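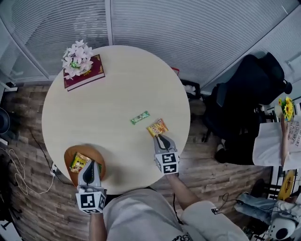
Features > At Work > Break Rooms

Keeping the snack table in order

The office manager at Clirkora has looked after the break room since January, when the company moved to its present floor. She orders from Famex, a wholesaler across town, and a delivery comes to 72 packets.

"People think it's a matter of tipping a box out," she said. "Then you get crumbs, and wrappers left behind, and no room to put a cup down."

Her answer was a round table and a woven mat. Packets go on the mat, and the rest of the surface is kept for people. The mat cost 13 dollars at Hota.

"I wanted a bowl at first. In a bowl the good ones sink, and everyone digs. On a mat you can see what there is."

She chose a pale table, though she was warned it would show stains. "It does show them. So they get wiped up."

The artificial flowers are her choice too. Real ones lasted a week and dropped petals in the food. She likes to set them on a book, and when she needs the space she moves both together.

Some 29 people use the room. She tidies it twice a day, before lunch and at four, and puts out fresh packets only at the second round. Candy bars are the first to go.

Asked what she would change, she mentioned the floor. "More outlets. There are always cords down there, and I have to sweep between them."

Last updated March 27, 2019
13 shares | 2 comments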